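Parents > Savell Primary School > School Lunch FAQ

Print this page | E-mail this page

How do I order lunch for my child?
Please use the Flerix account which you received in October. Orders close at noon on the day before. 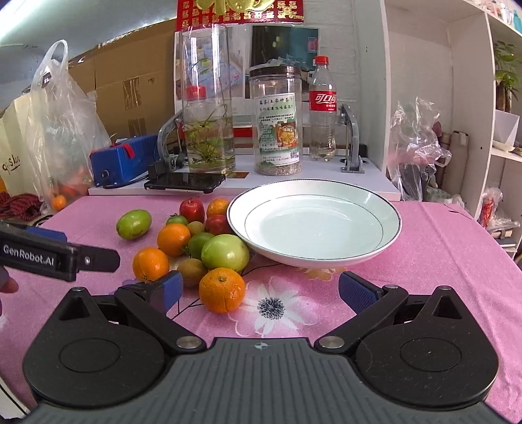
If you forget to order, the kitchen can still give a cold meal, but the choice is small.

Can my child bring food from home?
Yes. Please do not send nuts. We have 200 places in the hall, and both kinds of lunch sit together.

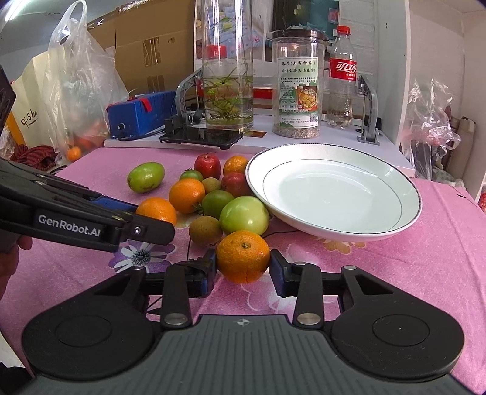
ALLERGIES AND DIETS

Whom should I inform?
Write to Amarachi Nwachukwu in the school office. A doctor's letter is needed only for allergies.

Related pages
Olvera Class: winter newsletter
After-school club times
Uniform list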